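Notes from the Dolen Workroom

The table by the window

I finally got around to the big table, the one everybody drops their bags on! It had been collecting mail, mugs and Thitima's seed catalogs since spring, and I'd been walking past it pretending it was somebody else's problem. So I put the radio on, gave myself 20 minutes (ha) and started lifting things off.

The catalogs went to the Zernier shelf, the mugs went back to the kitchen, and the mail turned out to be mostly flyers for a carpet sale that ended a while ago. Then I went over the top with a damp cloth and a little dish soap, working along the grain, and dried it off right away with an old towel. Daranee swears by a drop of vinegar in the water, and I tried that on the sticky patches (she was right, don't tell her).

I do love the pale wood now that I can see it again. The rounded corners are nice too – I've banged my hip on that table 266 times and never once had a bruise. The white desk fan gets to stay on the far side, at least through July, and I'd fight anyone who tried to move it.
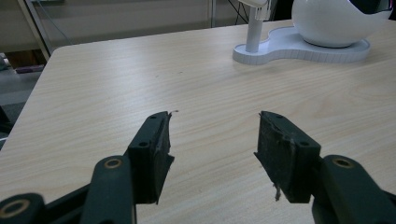 Keeping it that way

Bags go on the hooks, please, and hot pans need a trivet. I picked up 3 cork ones and left them in the top drawer with the dish towels. If you want the table for a project, put your name on the sheet by the door and take your things with you when you go. Thitima has it first, for her seed packets!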